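Loved the June open day at Staner's lab in Prasatetti! We got there at 9 and went straight to the sorting table.
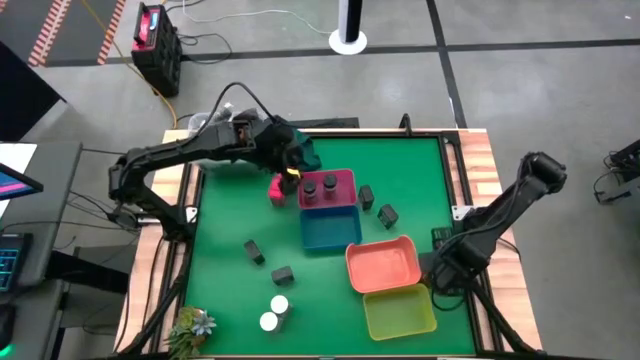 Two arms, one green mat and plenty of bins.

The Hatus demo had me glued for 13 minutes, bins and all! 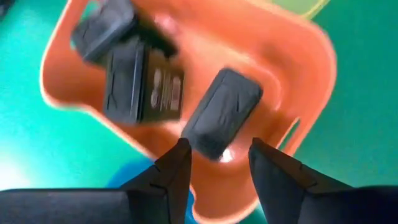 Black boxes in the orange basket, close up.

Go early, it fills up fast (and try the coffee). 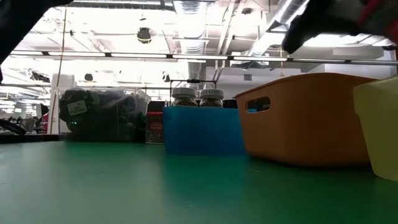

Castellanos wrote in to add that the afternoon demos run slower and leave more time for questions.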